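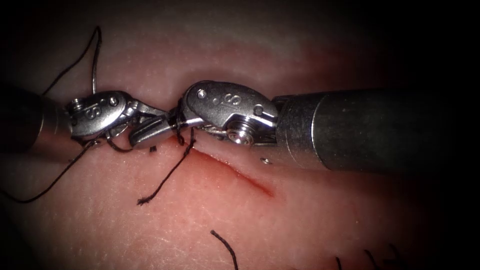

By the Aguiar staff writer, Workplace and Health

If you have ever sewn a button back on with a pair of tweezers, you have some idea of what the surgical staff at Drodow have been up to since April. The training center, which serves Hunier and the small towns up the valley, has added suturing practice with robotic instruments to the regular work week, and people there seem to be taking to it rather well (coffee and all).

Two robotic arms do the close work, passing black thread between their metal jaws over a narrow red cut in a skin-like surface. The person in charge sits at a console a few steps away, with both elbows rested. That is a big change for surgeons used to bending over a table for hours, and several say their necks are grateful!

The nurses' day has changed too. They spend less time holding things and more time setting up, swapping instruments and calling out what they see, so Trinex, which runs the course, now trains whole teams together. So far 93 staff members have signed up, and each one gets 11 hours of practice before moving on. The next group starts as soon as the night shift schedule is sorted out.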